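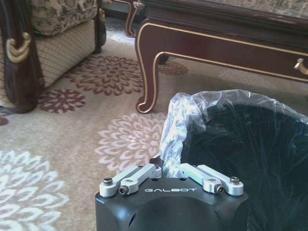 Nantana Suwannarat used to start her shift in the first-floor lounge at Porimwood, a residence hotel in Trultstead with 84 rooms. She would empty the wastebasket, pick up whatever was on the carpet and move on to the next lounge. She did that for eleven years. Since April a robot has been doing part of it, and she starts upstairs.

The robot has two arms and works slowly. Its job covers small trash bins and litter in the shared sitting rooms. Guest rooms are still cleaned entirely by people, and so are bathrooms, stairs and windows.

"It's a short list," says Fongchan Ratanaporn, the housekeeping manager. "We wanted it short. I didn't want to be rewriting the schedule every morning depending on what the machine felt like doing."

We use cookies to improve your experience and to measure traffic. By continuing to read, you accept our cookie policy. Accept | Manage settings
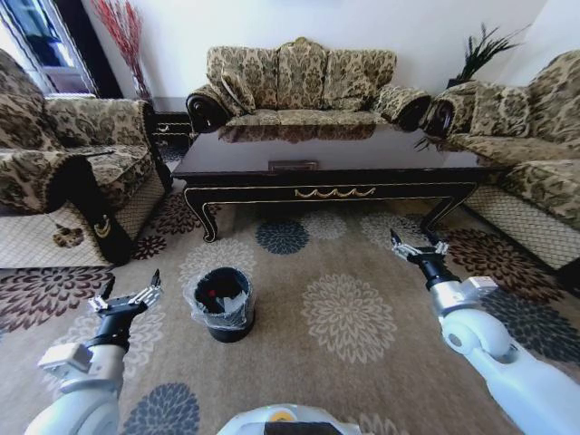

Has anyone lost a job over it?

Porimwood has the same number of housekeepers it had in the spring, according to Ratanaporn, though one opening left by a retirement was filled with a part-time position that had been full time before.

That opening comes up a lot in the staff room. Suwannarat doesn't think the robot cost anyone work this year, but she would like to see what happens when the next person leaves. The housekeepers asked for a written promise on hours and got one that runs for two years.

The work itself has changed in ways that didn't show up in the plan. Someone has to check each lounge after the robot has been through, and at first that check wasn't on anyone's sheet. Housekeepers did it between rooms. After they complained, it was added as a task with its own 10 minutes.

Liners were another problem. A thin bag bunches up at the rim and can slide into the bin, and a person fixes that without thinking. Suwannarat now folds the edge well over the rim when she puts in a fresh one. She also pushes chairs back a little farther from the coffee tables than she used to, to leave open floor.
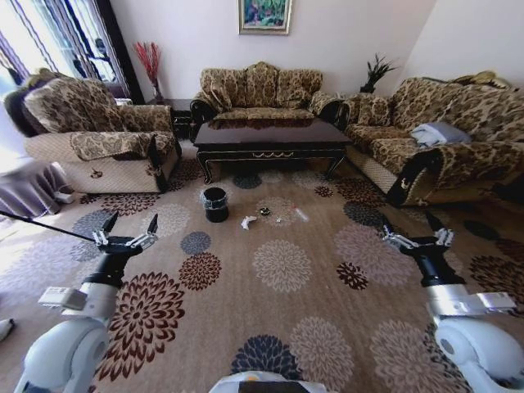

What the log shows

Ratanaporn keeps a log of lounge jobs. The latest count, in December 2024, stood at 2,120 jobs. In 192 of them a housekeeper had to step in, most often for litter that had been left behind. She had hoped for fewer, and says the number is good enough to keep going.

Suwannarat's back is better, she says. There is less bending at the start of the day. She misses the lounge, where she knew the long-stay guests and heard their news over coffee. Upstairs the doors are mostly shut.
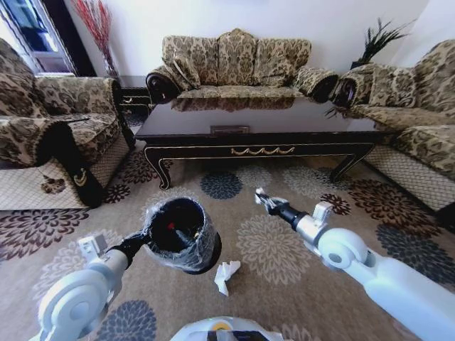 A lined trash bin held in one gripper, with crumpled paper still on the rug, in a lounge at Porimwood.

A second hotel under the same management, in Tromgate, will decide in the new year whether to try the same arrangement. Suwannarat has been asked to go over for a week and talk to the staff there. She has said she'll go if her regular floor is covered.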